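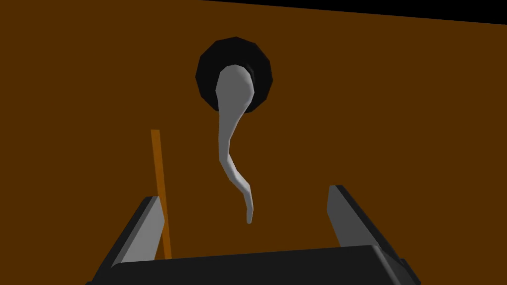
Attachment 1: wrist camera view, door task, gripper open

Ticket: Arm wanders off during door task
Project: Etar (student robotics club, simulation stream)
Opened: 2020-02-19
Status: Reopened, again

Summary. The policy we trained for the handle task in Bolum does well until it's asked to do it while anyone is watching. We need it behaving before the Robichaud round, and at present it has the work ethic of a first-year in December.

Steps to reproduce. Load the door environment, default lighting, checkpoint 2,953. Run 3 episodes with the seed unlocked. At least one will go wrong, usually the one being shown to our supervisor.

Expected behaviour: approach, close on the handle, turn, pull.

What we get: the arm sets out with great confidence for somewhere else.
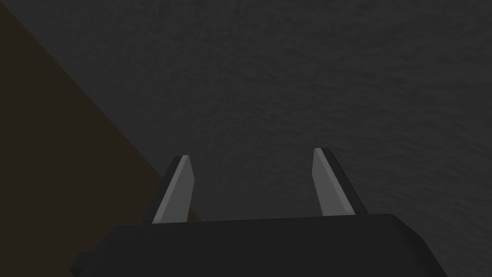 The drift starts early, well before the grasp phase, so I don't believe it's the finger controller. I've rolled back to checkpoint 1,056 and the wandering is milder, though that one also forgets to close the gripper. Pick your poison.

Tried so far:
Cleared the Clikirine cache. No change.
Locked the seed. Behaves perfectly, proves nothing.
Halved the action scale. Same mistake, slower.
Checked the camera offset against the config file. They disagree — the config still has last term's mount, and whoever merged it left the commit message as "stuff".

With the offset corrected I reran the approach from a fresh reset, seed unlocked.

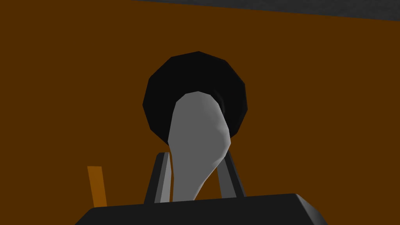

Etar sim lead replied that the offset fix should go in on its own branch, and asked for some 452 episodes with the seed unlocked before anyone uses the word "solved" in the club channel.

Fair enough. Batch is queued on the lab machine. Please don't log out of it, and please don't "just quickly" update the drivers. Leaving this open till the logs are in.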